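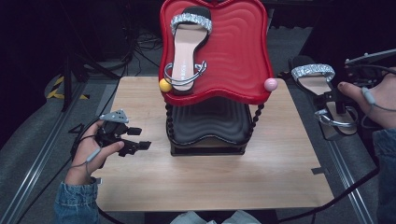
Part-time operators wanted for hand-held gripper kit trial

Drirulier makes a two-handed gripper kit for recording household tasks. The kit is sold to robotics labs and is going into its second version. We are looking for operators to use it at our Grallton site through November and tell us what needs fixing before it ships.

You will sit at a small table with a gripper in each hand and do ordinary jobs: put shoes on a rack, fold towels, stack cups. Each task is repeated many times with small changes. After each block you fill in a short form on grip, weight, cable drag and how your hands feel.

What we need
Two working hands and normal or corrected eyesight
Able to sit for 70 minutes at a stretch
Comfortable reading and writing short notes in English
Age 18 or over
Experience with robots is not needed. Left-handed applicants are welcome.

What we offer
$286 per full day, paid every two weeks
Paid training on your first day
Lunch on site and free parking behind the Escobar building

Full days run from 8:30 to 4:30 with breaks between blocks. Most operators will work two or three days a week. Long sleeves are fine, but please leave rings and bracelets at home. Sessions are recorded and you will be asked to sign a release.

To apply, send a resume and the days you are free to the Drirulier hiring desk, 49 Dritport Road, Grallton, or use the form on our jobs page. Applications close 4 October 2026. Please quote job number 2310.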